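Reducing gloss on a finished hardwood tabletop without stripping it

Posted in Workshop and Finishing – March 23, 2022

Ieuan Ellis

I have a light hardwood tabletop, glued up from narrow boards, 187 cm long. The supplier in Drosstead sold it as unfinished stock and did not specify the species. I put on three coats of Tromar Clear Gloss, a water-based polyurethane, applied with a foam roller. Adhesion is good and there is no peeling or clouding.

The problem is glare. The room has overhead lights in fixed positions, and toward the far edge of the top they reflect strongly enough to make it hard to read a printed sheet or see a pencil line. Moving the lights is not an option in this building. I would like to get the surface down to satin or lower while keeping the film intact, as the table sees water-based craft paint and occasional solvent.

What I have tried so far, on an offcut with the same three coats:

Gray abrasive pad, dry, with the grain. This gave an uneven result, duller on the high spots and still shiny in the low ones.

2,000 grit wet paper. Very even, but still too reflective at a low angle.

Paste wax over the gray pad finish. The wax brought back much of the shine I had just removed.

My questions are whether a matte topcoat over gloss will hold, how long to wait before recoating, and whether the darker streaks in the grain will look different under a matte film. The sheen toward the back is what I want to lose. 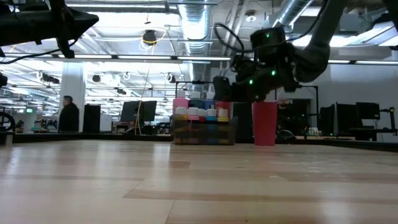

3 replies

Ngaio Tuhiwai

A matte topcoat over gloss will hold if the gloss is properly abraded first. Water-based polyurethane does not dissolve the coat beneath it once that coat has cured, so the bond depends mostly on the scratch pattern. Most failures I see come from a surface that was wiped down and assumed to be ready.

Your offcut results are consistent with roller texture. A pad is flexible and follows the surface, and yours has low spots that never got cut. Use a flat backing block. The sequence I use at the Te Moana shared workshop is as follows.

Wash the top with water and a few drops of dish soap, then rinse twice with clean water and let it dry overnight. If any of the wax from your test got onto the table itself, wipe it with mineral spirits before washing. Wax under a topcoat causes craters.

Sand with 320 on a hard block, with the grain, until the surface is uniformly dull when viewed at a low angle against the light. Any shiny specks are low spots. Keep going until they are gone, but stop if you see bare wood color. Edges go through first, so leave those for last and do them by hand.

Vacuum, then wipe with a damp microfiber cloth. Do not use a tack cloth under water-based products.

Stir the matte thoroughly and keep stirring every few minutes. The flatting agent sinks. An unstirred can gives you gloss from the top half and chalky streaks from the bottom half.

Apply one thin coat, keeping a wet edge, and do not go back over it once it begins to set. Matte shows lap marks more than gloss does. On a top of that length I would work full-length passes and not stop midway.

On timing: the recoat window on the can applies to fresh coats. If yours went on weeks ago, it is past that window, and you need to sand whatever the label says.

On the darker streaks: expect a slight drop in contrast. The flatting particles scatter light at the surface, so dark grain looks a little grayer. On pale wood the change is small. If it bothers you, use satin.

One coat of matte over gloss is better than three coats of matte. The gloss layers below are clearer and generally tougher.

benchdog_145

just use Skamer hard oil next time. no film to deal with, and if it gets shiny you scuff it and put more on. did mine last August and have touched it up once. Not sure it would go over poly though, probably not

Ieuan Ellis

Thanks to both. The wax was only on the offcut, so that step is covered.

I repeated the test with a hard block and 320, then one coat of matte. The block made the difference. The low spots took longer than expected to disappear, and the film did not go through anywhere. Looking along the offcut at a low angle, the reflection is now a broad soft patch with no defined edge. The grain is slightly grayer, and I can accept that.

One further question. The metal runs along the edges of the top, and I would prefer not to take anything apart. Can I mask it in place and sand up to it, or will I get a ridge of finish along the tape?

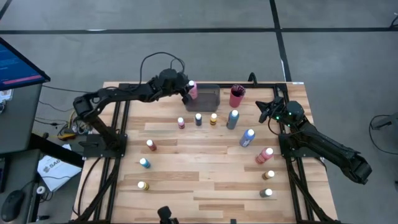 Striped hardwood planks, with black aluminum extrusion along the edges.

Ngaio Tuhiwai

Masking in place is fine. Use a low-tack tape and press the edge down with a plastic card. The ridge forms when the coat dries fully before the tape is removed, so pull it while the finish is still wet, folding it back on itself at a low angle.

For sanding, a full-size block will not get into the last few millimeters. Glue a strip of 320 to a flat stick and run it parallel to the metal. Bare metal dust is worth keeping off a water-based coat, so tape before you sand and put on fresh tape before you coat.

Check also how the top is fixed down. Solid wood moves across its width with the seasons, and a top held tight on both long sides can cup or open at a glue line whatever finish is on it. Slotted holes or a small gap will deal with that. The finish slows the movement but does not stop it.

Allow a week before putting anything heavy or damp on the new coat.

202 people found this thread helpful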